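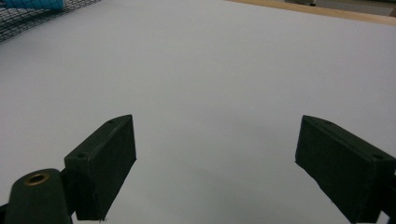
A white surface with a light-brown wooden edge.

Prerkov has opened Areo, a free online archive of personal stories sent in by readers. It starts with 589 short accounts of ordinary days, chosen from some 2,000 received since October. 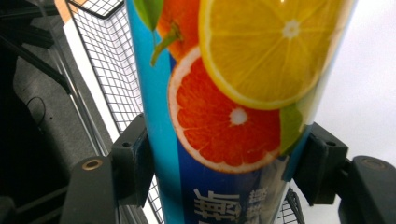 Writers may use their own name or none. Each account runs to 184 words at most, and four new ones go up every morning. Skendov hosts the archive. Submissions stay open through the spring.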